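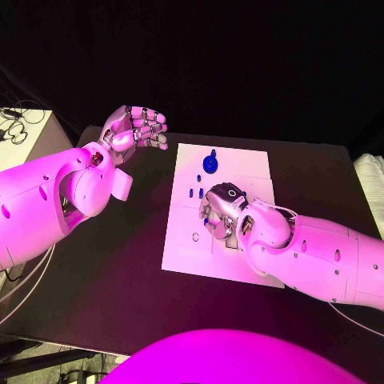

Two-armed robot at a peg board, Aidoo test room.

Home | News | Equipment | Interviews | Contact

Last updated June 2026

Yaa Nyarko buys equipment for Aidoo, a contract assembly shop, and she spent most of last year on one purchase: a pair of arms with five-finger hands. She started with a list of 47 tasks from the shop floor and cut it to six.

"The list was too long for any vendor to quote on," she said. "They all said yes to everything. When I sent six, I started getting real questions back."

Two suppliers made it to the end, Sellix and Toritz. Toritz was cheaper to buy. Nyarko chose Sellix after she put spare hands, cables and service visits on the same sheet as the purchase price.

"Hands are where the money goes," she said. "I budget for them like I budget for tires on a truck. We planned for one spare pair and I would plan for two now."

Small pegs and knobs on a flat board are the current work. Elikem Alhassan, who runs the tests, asked for 100 attempts per task before anyone talked about moving a unit to the line. Nyarko had written two weeks into the plan for that. It took until September.

"Elikem's hours weren't in my first budget at all," she said. "I had the machine, the table and the shipping. I left out the person."

She also missed the floor space. The cabinet, stands and cable runs needed more room than the arms did, and a storage rack had to go.

Asked what she would tell a smaller shop, Nyarko said to rent first if the supplier allows it, and to get the price of every replaceable part in writing. She has not decided on a second unit. The request is in next year's plan with no amount next to it.

6 comments | 342 shares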